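Chapter 4
Bowls, Basins and the Space Between Them

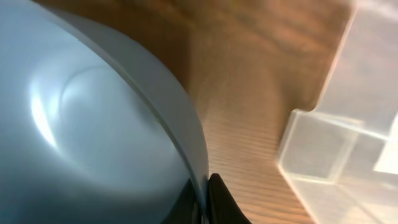

I learned to wash up from my uncle, Alun Lougher, who ran the kitchen of a boarding house in Taltport with 42 beds and one sink. He had firm views on knives and no views at all on plates, but get him started on mixing bowls and you'd miss your bus. A bowl, he used to say, is the only thing in the kitchen you use before, during and after the cooking. So why does everybody store it last, on top of the heap, wherever it happens to balance?

I've come around to his way of thinking. In the last chapter we sorted the flat things (trays, boards, racks), and flat things are easy! They stand on edge and take up almost no room. Bowls are round, they're mostly air, and a big one will eat half a shelf if you let it. Put three of them side by side and you've lost the cupboard.

So this chapter is about nesting, drying and reaching. We'll start with plastic bowls, which is what most of my students bring in on the first morning. Plastic is light and it bounces, and I'm fond of it. It does have a habit of gripping its neighbor, though. Push two plastic bowls of nearly the same size together while they're damp and you may be there a good while trying to part them. I once spent a whole tea break on a pair from the Damance range and ended up running warm water over the outer one, which did the trick.

Before you read on, get every bowl you own out on the table. Turn each one upside down and run a finger around the rim. Does the lip fold over? If it does, water can hide in there, and that bowl needs longer on the rack than you think — I give mine 50 minutes in winter. Then feel the base. Some have a molded ring or step, some are plain. Write it down next to the width, because we'll be using both in Exercise 4.1.

Words to look out for in this chapter: lip, foot, nest, clearance. Clearance is the one people skip. It means the gap you leave above a stack so your hand fits in, and we'll measure yours on page 80.

4.1 Measuring across the rim

Take a ruler or a tape and lay it over the widest part of the bowl, outside edge to outside edge. Start with your biggest.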